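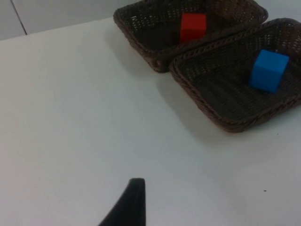

The Second Tray

Laurențiu Crăciun took over the table at Hamthorpe on 27th October, together with a stool, a lamp, a drawer key and a binder of procedures. The table was white and matt, and larger than the work required. The procedures had been written by his predecessor, Anghel, who had retired to Prelley and left no forwarding number.

The work was sorting. Hamthorpe supplied wooden blocks, beads and counting sets to nurseries, and bought back worn sets for repair. A returned piece came to the table, was inspected, and went into one of two brown wicker trays. The back tray was for pieces that could be sold again. The front tray was for pieces that could not. Section 3 of the binder gave the criteria: corners, faces, colour, smell. A cube passed if it sat flat on all its faces and if no paint came away under a dry thumb.

Crăciun read the section twice and began. He worked at a steady rate. He lifted each piece from the crate, turned it under the lamp, rubbed it, and put it down. The crates came up from the loading bay in the mornings and went down again in the afternoons with the lids tied. He recorded totals in the log in pencil, as instructed, and inked them in at the end of the week.

The red cube was in the last crate of his first month. It was in good condition. The faces were smooth and the colour was even. He checked it against Section 3 and put it in the back tray.

The following morning the trays had been emptied for packing, as they always were, and the red cube was still in the back one.

He assumed that the packer had overlooked it. The packer was a tall woman named Dromon who came in before he did and whom he had met only once, on the stairs. He wrote a note reading "One cube remaining, back tray, please take" and left it under the lamp. The next morning the note had gone. The cube had not.

He moved it to the front tray, to see what would happen. Rejected pieces were collected by a different person, on a different schedule, and were chipped for garden paths. On the day after the collection the front tray was empty and the cube was in the back tray again, towards the far side, where he had first put it.

Crăciun was not given to alarm. He consulted the binder. It had an index, in Anghel's small upright hand, and under C there was an entry reading "Cube, red, see Trays, care of". He turned to the page.

"Trays, care of," it said. "Brush the weave weekly with a dry brush. Dust collects under the strands and marks the paler stock. Do not soak. Do not stack. Keep the two trays close together, so that small pieces cannot drop between them and roll. The back tray should not be left empty overnight. Wicker that is emptied and left will be taken for surplus and moved to Stores, and a replacement requires a form. I have lost 7 trays in this way. One piece left in the tray is sufficient. I use the red cube. Dromon knows."

There was nothing else on the page except a ring left by a cup.

He went down to Stores at lunchtime. It was a long room with a low ceiling and a counter at one end. Behind the counter, on steel shelving that ran back further than the lights did, were baskets. There were shallow ones and deep ones, some with lids, many with a paper tag tied to the handle. He read the nearest tags. Each gave a floor, a room and a date, and each had "found empty" written across it in blue ink.

"Are you returning or requesting?" the storeman asked.

"Neither," said Crăciun. "How many have you got?"

The storeman looked at a card pinned to the counter. "About 3000," he said. "We don't get many requests. It's a long form."

Crăciun asked to see the form. It ran to 8 pages and required a signature from the department that had originally bought the basket. In the case of his own table, that department had been closed before he was hired. He thanked the storeman and went back upstairs.

That afternoon he brushed both trays. He took the back one first, working along the rim and then across the floor of the tray, and tapped the dust out into the bin. It was slower than he had expected -- the strands were tight and the dust had to be coaxed. He did the front one in the same way. Then he put them back on the table, close together, and put the red cube in the back tray, on the far side, clear of the notch in the near corner.

He made two amendments to the binder. In Section 3 he added a line stating that the red cube was exempt from inspection. In the index, under D, he added "Dromon, see Cube".

The crates increased in December. Nurseries cleared their cupboards before the holidays, and pieces arrived mixed with crayons, buttons and once a set of house keys, for which there was no criterion. He put the keys in the drawer and wrote to the nursery. The totals in the log doubled and he took to inking them in every second day. He stayed late on several evenings, and on the last of them he was still at the table, sharpening a pencil, when a man in a brown coat came along the corridor with a trolley of empty baskets and looked in.

The man looked at the table. He looked at the front tray, which held the day's rejects, and then for rather longer at the back one.

"That in use?" he said.

"Yes," said Crăciun.

"There's only the one in it."

"One is sufficient."

The man considered this. He had a bundle of paper tags in his breast pocket and he touched it with two fingers, then let it alone. The trolley had a bad wheel, and Crăciun could hear it as far as the lift.

He entered the visit in the log, in pencil. In the morning there was a line beneath it in someone else's writing, already inked. It said "Same man came to mine. I use a button."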